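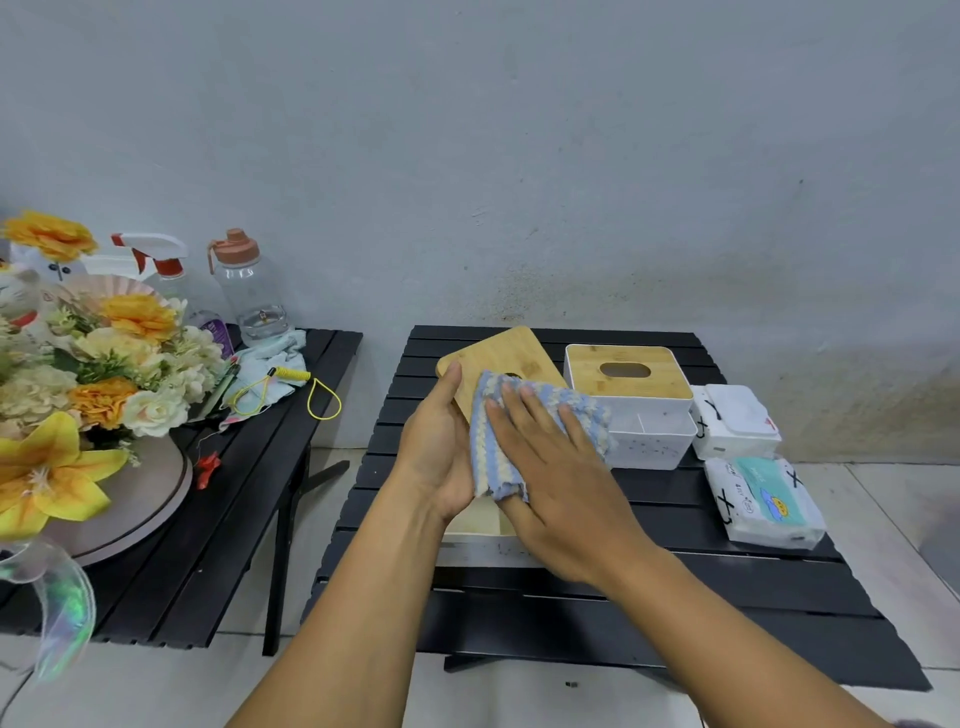

Nadja Holzer asked under my last review whether the Kultetti arm could take over the dusting yet. After a month with it, no. It costs 3,000 euros and picks up a dropped sock well enough. Wiping is another matter. Give it a tissue box with a loose lid and it pushes the lid off or stops and waits for help. Doing a lid by hand means tilting it with one hand and pressing the cloth with the other, and the Kultetti has one arm. The Dinu has two but is slow. Two stars from me.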